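빈 피킹 셀 소프트웨어 정리, 벽 근처 물체에서 막히던 문제

지난 글에서 Kubiak으로 플래너를 옮겼다고 썼는데, 그 뒤로 한 달 넘게 실제로 손본 것은 플래너보다 그 앞뒤였다. 잊어버리기 전에 적어 둔다. 코드 전체를 공개할 상태는 아니고, 구조와 바꾼 값 위주로만 쓴다.

현재 구성은 이렇다. 인식 노드 Gratow가 고정 카메라 영상에서 물체 마스크와 파지 후보를 만든다. Kubiak이 후보를 받아 충돌 검사를 하고 궤적을 만든다. Kisow는 컨트롤러와 통신하면서 궤적을 보내고 그리퍼 상태를 읽는다. 로그 수집과 재생은 Prundach가 맡는다. 네 개 모두 별도 프로세스이고, 메시지 정의만 한 저장소에서 공유한다. 처음에는 한 프로세스에 다 넣었다가 인식 쪽 메모리 문제로 제어까지 같이 죽는 일이 잦아서 나눴다.

벽 근처 물체

금속 빈의 가운데에 놓인 물체는 예전부터 그럭저럭 잡혔다. 벽에 붙은 물체가 문제였다. 로그를 재생해 보니 후보가 없어서 실패한 경우는 적었고, 대부분은 후보가 있는데 Kubiak이 전부 버린 경우였다. 빈 모델을 수직 벽의 직육면체로 넣어 두었던 게 원인이다. 실제 벽은 기울어져 있다. 바닥 치수에 맞추면 위쪽에서 쓸 수 있는 공간을 잃고, 위쪽 치수에 맞추면 바닥 근처에서 손가락이 벽을 뚫고 지나가는 궤적이 통과된다. 나는 안전한 쪽으로 바닥 치수에 맞춰 두었고, 그래서 벽 쪽 후보가 거의 다 충돌로 처리되고 있었다.

빈을 면 다섯 개짜리 메시로 다시 만들고 기울기를 넣었다. 벽 여유값도 25mm에서 9mm로 줄였다. 더 줄여 보기도 했는데 빈 위치 오차 때문에 손가락 끝이 벽을 긁는 소리가 나서 되돌렸다. 빈은 클램프로 고정되어 있지만 갈아 끼울 때마다 위치가 조금씩 달라진다. 지금은 빈을 바꾸면 림의 모서리를 다시 검출해서 좌표계를 갱신한다. 이 과정을 건너뛰면 Kisow가 실행을 거부하도록 해 두었다.

클램프 손잡이도 충돌 모델에 따로 넣었다. 림보다 높이 올라와 있어서 빈만 모델링하면 손목이 낮게 들어오는 경로에서 걸린다. 이건 시뮬레이션에서 먼저 발견해서 다행이었다.

인식 쪽

금속 바닥의 반사는 여전히 귀찮다. 바닥이 오래 써서 긁힌 자국이 많고, 밝은 색 플라스틱을 벽 가까이 두면 벽에 그 색이 희미하게 비친다. Gratow가 이 반사를 물체의 일부로 묶어 버리면 마스크가 벽 위로 늘어나고 파지 중심도 같이 밀린다. 색 임계값으로 잘라 보려다가 포기했다. 연한 색 물체까지 같이 잘린다.

대신 빈 메시를 카메라로 투영해서 벽 영역을 구하고, 벽 영역에 걸친 마스크는 깊이가 벽 면과 일치하는 픽셀을 빼는 방식으로 바꿨다. 깊이 값이 비는 픽셀은 판단을 미루고 그대로 둔다. 단순한 방법이지만 반사 때문에 중심이 밀리는 경우는 크게 줄었다.

투명 용기는 다른 이야기다. 안에 색이 있는 물건이 들어 있으면 Gratow가 내용물만 물체로 잡는다. 용기의 테두리를 모르니 파지 폭을 좁게 계산하고, 손가락이 용기 윗면으로 내려온다. 지금은 후보 폭을 17mm 넓혀서 다시 시도하는 임시 규칙이 들어가 있다. 규칙 이름이 아직도 tmp로 시작한다. 학습 데이터를 더 모아서 해결해야 하는데 라벨링할 시간이 없다.

길쭉한 물체, 이를테면 둥근 헤어브러시 같은 것은 파지점 선택이 문제였다. 마스크 중심을 기준으로 하면 솔과 손잡이 경계 근처가 나오는데, 무게 중심과는 또 다르다. 긴 축을 따라 후보를 여러 개 뽑고, 폭이 일정한 구간에 가산점을 주었다. 손잡이 쪽 후보가 위로 올라오는 빈도가 늘었다.

궤적과 자세

케이블 다발이 팔 위로 지나가고 손목 옆으로도 내려오기 때문에 손목 회전을 마음대로 쓸 수 없다. 플래너가 보기에는 충돌이 없는 자세라도 케이블이 당겨지면 못 쓴다. 케이블을 제대로 시뮬레이션하는 건 내 능력 밖이라 관절 범위를 좁히고, 직전 자세에서 멀어질수록 비용이 커지게 했다. 이 비용을 너무 크게 주면 벽 쪽 접근에 필요한 자세를 안 고르고, 너무 작게 주면 팔이 크게 돌아간다. 가중치를 11까지 올려 본 뒤 거기서 멈췄다. 이론적 근거는 없다.

Kisow에는 상태를 하나 추가했다. 접근을 끝내고 손가락을 닫기 전에 잠깐 멈춰서 관절 값과 그리퍼 폭을 확인하는 상태다. 예전에는 궤적 완료 메시지만 믿고 바로 닫았는데, 메시지가 실제 정지보다 조금 먼저 오는 경우가 있었다. 사이클 시간은 늘어났지만 로그를 읽기가 훨씬 편해졌다. 실패했을 때 접근이 틀렸는지 파지가 틀렸는지 구분이 된다.

로그 재생

Prundach에서 가장 많이 쓰는 기능은 후보별 탈락 사유 표시다. 어떤 후보가 어느 면과의 충돌로 버려졌는지, 역기구학 해가 없어서 버려졌는지 한 줄씩 남긴다. 빈 모델이 틀렸다는 것도 이걸 넣고 나서 바로 알았다. 진작 만들었어야 했다. 다만 로그 용량이 꽤 커져서 깊이 영상은 실패한 시도만 저장하고 있다.

남은 일

빈 두 개를 나란히 두고 옮기는 작업에서 두 빈 사이의 림을 넘는 높이를 고정값으로 쓰고 있다. 잡은 물체의 길이를 반영해야 한다. 투명 용기 규칙도 정리해야 하고, 구석에 놓인 작은 블록은 접근 방향이 사실상 하나뿐이라 후보 생성 방식부터 다시 봐야 한다. Kubiak의 설정 파일이 두 군데로 갈라져 있는 것도 합칠 생각이다. 1월 안에는 림 높이 쪽부터 끝내려고 한다. 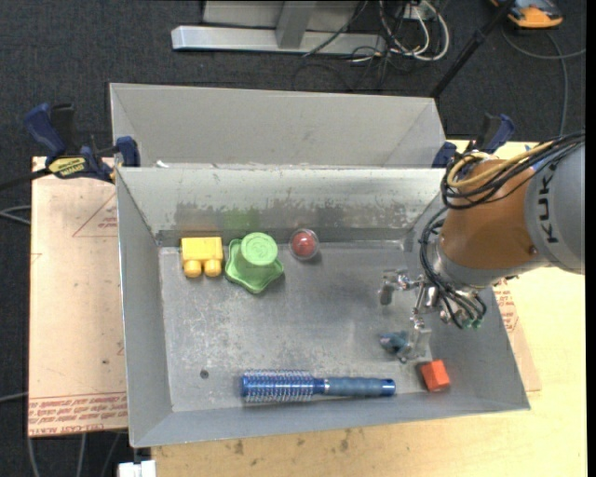
기울어진 벽의 금속 빈과 KUKA 팔, 그리퍼. 초록색 장난감 뒤쪽 벽에 색이 희미하게 비친다.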